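**Teleop demos in sim: wrist view or head view?**

**plirkura_dev:** Recording counter tasks by remote control in the Stomivero scene. 185 demos so far, 28 rejected for bad grasps. Wrist view with the fingers open: 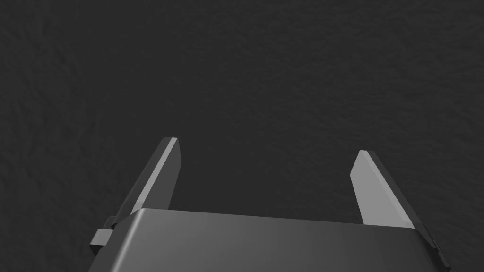

**Detier:** Wrist alone won't train a reach. The policy gets no cue for where the counter is. Log the head view at the same rate.

**plirkura_dev:** Already logged. My problem is the idle arm. The operator parks it wherever, and the policy copies that.
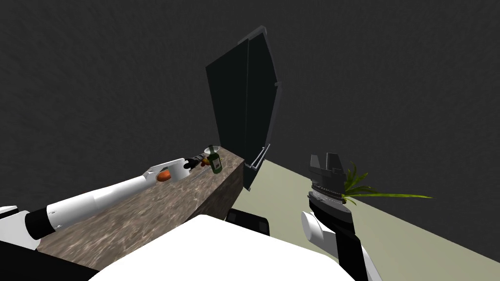 I tried a fixed park pose before each episode. It cost time and the operators hated it.

**dlamini90:** Disagree with fixing it. Vary the idle pose on purpose, or the policy will tie it to the task. Do you have one with the drill?

**plirkura_dev:** Yes.
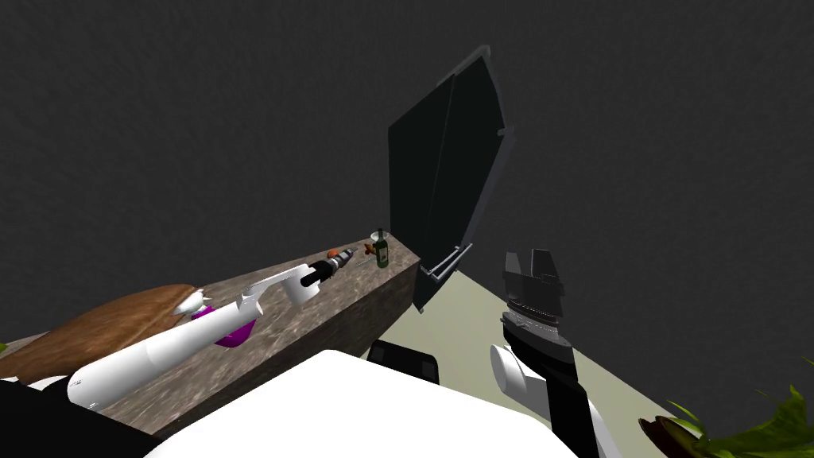 *Head view, left gripper at the drill, right gripper open.*

**Detier:** Varied is fine if it's random. Operator habit isn't random. Check the joint logs before you record more.

**plirkura_dev:** Will do. Small items are the other issue, with the gripper hiding the target near contact.

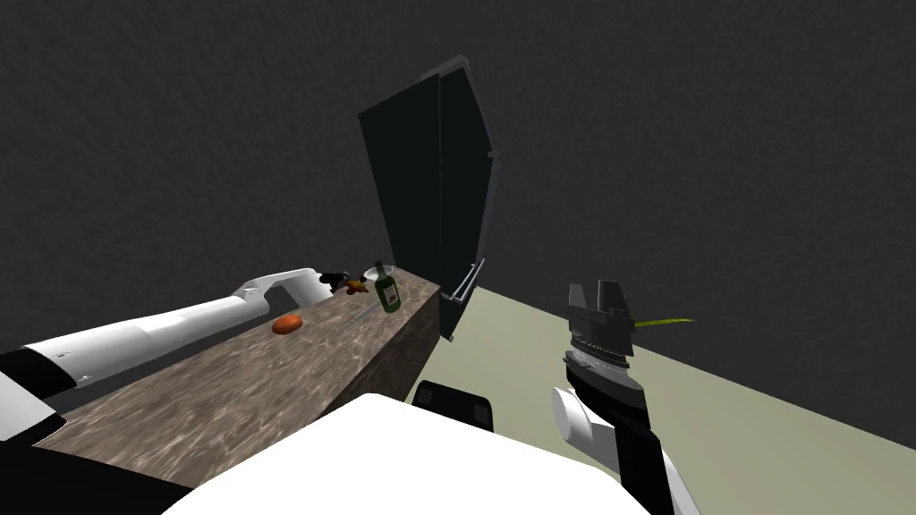 For those I'll feed both views and slow the hand controller to half speed over the last stretch.

**dlamini90:** Slow it in playback instead. Operators overcorrect at half speed.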